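Can a two-arm machine restock a hat rack yet?
Automation > Retail and Light Assembly
Posted May 31, 2018

Hongmei Cai

I manage the accessories floor for a small shop and the back room that feeds it. Caps and soft goods go onto wire spinner racks before opening. The job is dull, it takes one person most of a morning in December, and I would like to know if any machine on the market can do it without someone standing next to it.

The rack type is the ordinary one: white wire, a center pole, two tiers of spokes with the tips turned up a little, and a round base ring. Stock is mostly baseball caps.
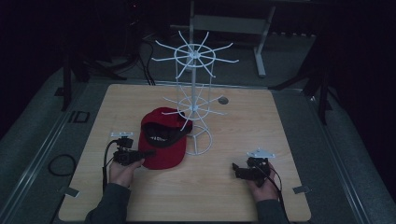 Photo: Harnel bench trials / H. Cai

Each cap has to be picked up from the table, turned and set on a spoke without dragging the neighbors off. The rack also rotates when pushed, and I suspect that matters more than the cap does. A sales rep for the Piltley cell quoted me 326 caps per shift on a rack like mine. I have not seen it run. Budget is 25 thousand, installed. Is the figure plausible, and is there anything else I should be asking?

Jang

No. Wait five years and hire someone for December.

Baoshan Luo

The figure may be plausible for one cap model on one clamped rack. Ask for the test conditions in writing. Three things decide the result.

1. Rack compliance. Wire spokes bend and the pole turns. A position-controlled arm that is off by the width of a spoke tip will push the rack, and the next target is then in a different place. Clamp the pole or have the system locate the spokes again before every placement. The second option costs cycle time.

2. Thin geometry. Depth cameras do poorly on white wire. Ask how the spokes are located. If the answer is a fixed CAD model, the rack has to go back in the same fixture every time.

3. Soft items. A cap has a stiff brim and a crown that mostly keeps its shape, so it is the easy case. Fleece and similar cloth are harder. The grasp point moves as the fabric folds, and parallel jaws often close on one layer when two were wanted, or on the table.

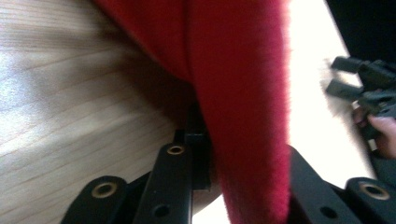
Novetti wrote underneath that the third item is overstated, that their line handles folded fleece all day with pinch grippers, and that failures come from letting go of the cloth more often than from picking it up.

I accept the point about release. Folded and stacked fleece is a different input from a piece lying however it landed, though, so I would keep the warning for loose stock.

On acceptance testing: run 2,000 placements with your own mixed stock, on your own rack, and log every human touch. A cell that needs a hand every few minutes still needs a person in the room, and you said you want to avoid that. Check whether the quoted price includes the rack fixture.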